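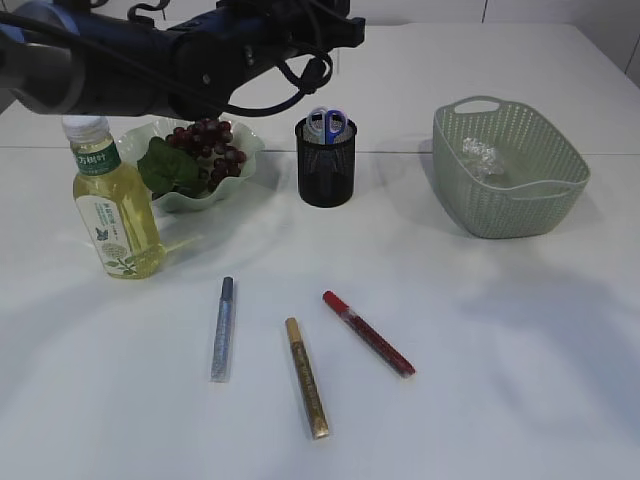

A robot arm over a tabletop set with household and desk items, including three markers and a pen holder.

Demonstration gathering is the stage of robot learning in which examples of a task are recorded for later use in training. Each example, called an episode, pairs camera views with the joint positions and gripper commands of the arm at each time step.

Episodes are usually produced by teleoperation, in which a person steers the arm from a distance, or by hand guiding, in which the arm is moved directly.

Layout

Items are placed again between episodes so that the trained system does not depend on fixed positions. Objects unrelated to the task, known as distractors, are often left on the table. A fixed camera is commonly paired with one mounted on the wrist.

Zuvdale set

The Zuvdale set, compiled at Plornitz under Brândușa Dumitrescu, contains 488 episodes across 27 tasks, recorded at 25 time steps per second. Failed attempts are kept and labeled separately. The first version was released on 2023-02-27.

See also

Imitation learning
Teleoperation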